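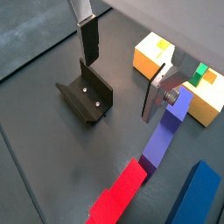

*M. Thibodeaux*

## Call for participants: private well survey, Viltdale

Dridow is recruiting 200 households in Viltdale that draw drinking water from a private well. The survey measures seasonal change in nitrate and hardness. Sampling begins in July and runs for 12 weeks.

Eligible wells must be in daily use and have a working tap ahead of any softener or filter. Shared wells are accepted if one household signs for all users.

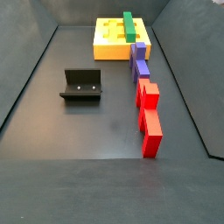

**Can renters take part?**
Renters may enroll with written consent from the owner of the well.

Each household fills one bottle per week from the same tap, records the time and water temperature, and leaves the bottle at the Werkent drop-off point the same day. Bottles and labels are supplied.

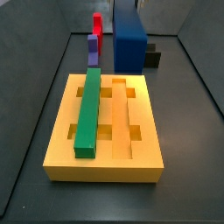
Samples taken after the well has been shock-treated are excluded until the chlorine residual reads zero. Report any pump or casing work on the weekly card.

Results are mailed to the household at the end of sampling. Well locations are not published.

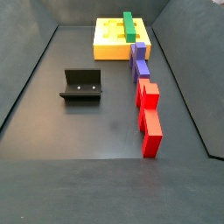
To apply, send the well depth, year drilled and casing type, if known, to the Dridow office in Viltdale. The enrollment visit takes about 30 minutes.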